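Nernudar Residents' Library: Frequently Asked Questions

Who may join the library?
Membership is open to any person who lives, works or studies in Nernudar. Applicants should bring one document showing a current address. Children under 16 require the signature of a parent or guardian.

How many items may I borrow?
Adult members may borrow books for 3 weeks. Reference volumes and the Ansah map collection remain in the building at all times.

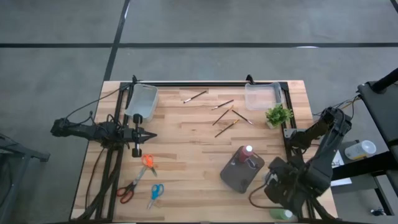 Renewals may be made at the desk or by telephone, provided that no other member has requested the item. A book may be renewed twice. After that it must be returned to the shelf for at least one full day.

What happens if a book is lost or damaged?
The member will be charged the replacement cost. Ordinary wear is not charged. Please do not attempt repairs with household tape — the adhesive stains the paper.

Does the library accept donated books?
Yes, in August only, at the Drorkel Street entrance. Last year's appeal brought in 2,000 volumes, of which 1,000 were added to the shelves. Encyclopedias and textbooks cannot be accepted. Members were asked for their views on this rule. 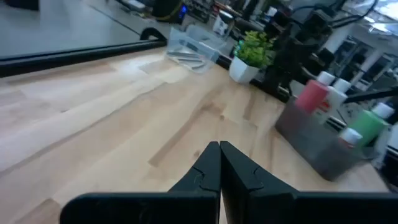

Darlene Lévesque wrote that older textbooks are still useful to home learners and asked that the rule be relaxed for mathematics and languages. The library will review the matter before the next appeal.

When is the library closed?
The library is closed every Monday and on public holidays. The return slot remains open.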